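Section 4: Setting up your table and folding your first shapes

If you've read the first three sections you already know how the Zenton snake turns, so I won't go over the joints again. This one is for getting a decent place to work and then making something that stays put while you admire it (mine slid off a glass desk more than once before I gave in and bought cloth).

Covering the table

1. Clear a stretch of table you can reach across without standing up.
2. Lay your felt down with the fuzzy side up. I use the 200 gram kind from Laaksonen. Thinner stuff works, but it creeps when you push on it.
3. Smooth from the middle out toward the edges.
4. Move whatever lives on the table to the back. You don't have to put it all away – I never do!

Note: Go for a dark color if you can. The white faces are what you'll be reading when you check a fold, and on pale cloth they're a pain to follow. 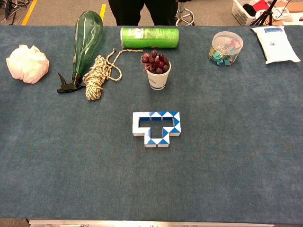 Closed shapes are where I'd start, ahead of the dog or the swan or any of the others everybody wants to make first. A closed shape comes back around on itself, so you find out right away if you missed a turn somewhere. Lay it flat when you're finished and look at the top. On my T the blue and white triangles take turns along the outline, and you can see the cloth through the hollow in the middle. Yours may come out more like a cross depending on how you look at it, and that's fine.

Folding a closed shape

1. Start with the snake straight, one end in each hand.
2. Work from the left end only. Swapping ends halfway is how I get lost every single time.
3. Make one turn, stop, and set the snake on the felt to check it.
4. Keep going until the two ends meet.
5. Lay the whole thing flat. If one part sticks up, go back to the last turn you were sure of.

Caution: Don't force a joint that feels stiff. Back it up a little and try again. The spring inside can pop out, and a Candow replacement (part 2479) is fiddly to fit.

Clearing a work area

Bigger shapes need more room than you'd think, because the loose end swings out while you're turning. Push everything toward the back and keep the front half of the table for yourself. Soft things are fine to leave within reach. Anything with a spout or a trigger I'd slide well back, as the snake loves to catch on those.

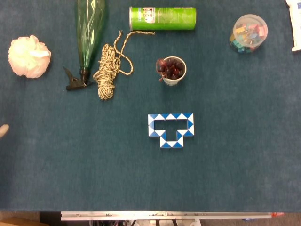
Fig. 4-2. Front half of the table left open for folding.

5. Brush off the felt with your hand before you start again. Crumbs get into the joints.
6. When you're done for the day, straighten the snake before you put it away. Leaving it folded for weeks makes the turns lazy.

If your joints are already loose, skip ahead to Section 6 and do the tightening first, then come back and try the T.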